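Giving small cloths a place in the kitchen

Posted 30 July 2025 by Ehsan Yazdani

We go through a lot of cloths. For years they lived in a heap under the sink, and whoever needed one pulled from the top, so the same three got used and the rest went stale at the back. I changed this over in March and it has held up, so I am writing it down.

What you need

A small plastic drawer unit that can stand on the counter. Ours is a Jotell, the single-drawer size, which cost 162 kronor in the shop at Prultby. Any make will do if the drawer pulls all the way open.
Soft cloths, knit or microfiber.
Elastic bands or hair ties, one for each cloth.
A damp sponge and dish soap.

Step 1. Sort the cloths

Tip everything out and look at each cloth under a good light. Anything with holes, or stiff from old polish, goes to the garage. We kept eight. Wash the keepers without fabric softener, which leaves a film and makes them smear glass.

Step 2. Wash the drawer

Take the drawer out of its housing if it lets you. Wash it in warm soapy water and go along the corners with a toothbrush. Wipe the inside of the housing too. Let both parts dry completely before you put them back together – overnight is best. A drawer put away damp will smell within a week.

Step 3. Pick the spot

Set the unit with its back against the wall, away from the stove and the faucet. Leave enough clear counter in front for the drawer to open fully. Try it a few times before you decide. I had ours next to the toaster at first and the drawer hit the cord every time.

Step 4. Band the cloths

Lay a cloth flat and fold it in half. Roll it loosely from one short side to the other, then slip a band over the middle and wind it until it holds. You want it snug, with both ends left puffy. If you roll it tight from end to end it stays creased and takes a while to flatten when you need it.
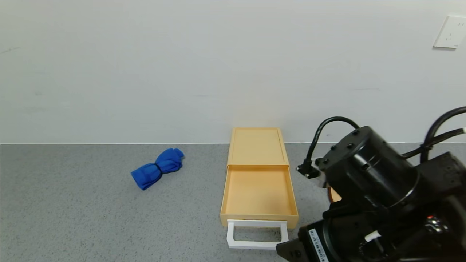 A banded cloth keeps its shape when you pick it up, and you can pull the band off with one hand when something spills. Drop the loose band on top of the unit if yours has a tray there.

Step 5. Fill the drawer

Lay the bundles in a single layer. Don't stack them, or the drawer will catch on the housing when you push it in. Whatever doesn't fit goes in a bag in the cupboard. Close the drawer slowly the first time and feel for anything dragging.

Keeping it going

Used cloths go straight to the wash – never back in the drawer. I band the clean ones on laundry day while the kettle boils. Bands wear out, so keep a few spares. The Distden ones come in a bag of 100 and I am still on the first bag.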